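Kanton Penetrating Sealer for Marble and Limestone
Item 409
By Luvine

In stock, ships from Trullthorpe

Kanton is a water-based sealer for polished and honed natural stone indoors. It soaks into the surface and slows down oil, coffee, wine and other liquids so you have time to wipe them up. It does not form a film, it does not add shine and it does not change the color of most stones. A few dark limestones will deepen slightly, so test first.

One 13 oz bottle is enough for a typical kitchen counter with an island. Honed stone takes more than polished stone. If you are doing a full kitchen plus a backsplash, order two.

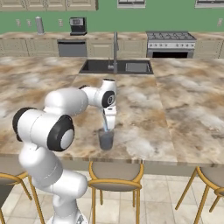
Marble kitchen island with a glass tumbler on the counter.

What's in the box
Kanton sealer, 13 oz, with flip cap
Shim applicator block
Lint-free cloths, 4
Instruction card

The Shim is a flat foam block with a beveled edge. The bevel fits the gap behind a faucet and the seam where the counter meets the wall. Rinse it in plain water when you finish and it can be used again. Replacement Shims are sold separately.

Is your stone already sealed?
Put a teaspoon of water on the counter and leave it for ten minutes. Wipe it off. If the stone underneath has gone darker, it is taking in water and can be sealed. If there is no change, the old sealer is still working and Kanton will just sit on top and leave a haze. Check again in October or whenever you next do a deep clean. Test in more than one place, including next to the sink and next to the stove, where sealer wears out first.
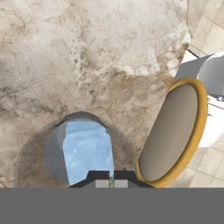

Natural stone does not absorb evenly, and this is the most common cause of a patchy result. Dense areas fill up quickly and the extra liquid dries on the surface. More open areas drink it in and look dull next to them. A single slab can have both. In the stone shown, there is a broad pale area with only hairline veins, a trail of small dark pits running down beside it, and brown and ochre patches lower down. On a slab like that, test the pale part, the pits and the brown part separately. Put a little extra sealer on whatever goes dry first and wipe back whatever stays wet. Sealer will not fill pits. If you can catch a fingernail in one, have it filled before you seal.

How to apply
Wash the counter with a pH-neutral cleaner and let it dry overnight. Do not use vinegar or anything with lemon in it.
Shake the bottle and pour a small amount onto the Shim, not onto the stone.
Work in sections about the size of a bath towel. Keep the surface wet for five minutes.
Wipe off everything that is left with a clean cloth. Turn the cloth often.
Wait an hour and repeat on honed stone. Polished stone usually needs one coat.
Keep the counter dry for 6 hours. Full cure takes a day.

If you see a haze the next morning, put a few drops of fresh Kanton on a cloth, rub the hazy area and wipe it dry right away. The fresh sealer loosens the old.

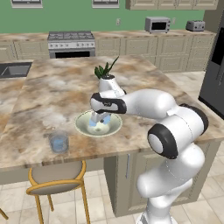
Benedek Győri
Product Support, Luvine

Most of the calls I get are about etching. A customer seals the counter, spills lemon juice, and finds a dull spot the next day. Kanton slows staining. It does not stop acid from reacting with marble, and no penetrating sealer does. An etch is a change in the surface of the stone itself and has to be polished out.

The other question is about vases and bowls. Water trapped under a base can leave a ring even on sealed stone, especially if the base is unglazed. Use a felt pad or a saucer, and lift things up now and then to let the spot dry. The same goes for dish soap bottles, which leak more than people think.

Metal is worse. A steel can left on a damp counter can leave a rust mark, and rust needs a poultice. Call before you try to scrub it.

Not suitable for
Quartz, laminate or solid surface counters
Glazed tile
Outdoor stone
Stone with a wax or topical coating still on it

Storage
Keep the cap closed and store above freezing. Sealer that has been frozen will separate and should be thrown out.

Returns
Unopened bottles can be returned to Trullthorpe. Opened bottles cannot. For trade orders and full cases, ask for Ernő Bodnár.

Page updated Tue 24 September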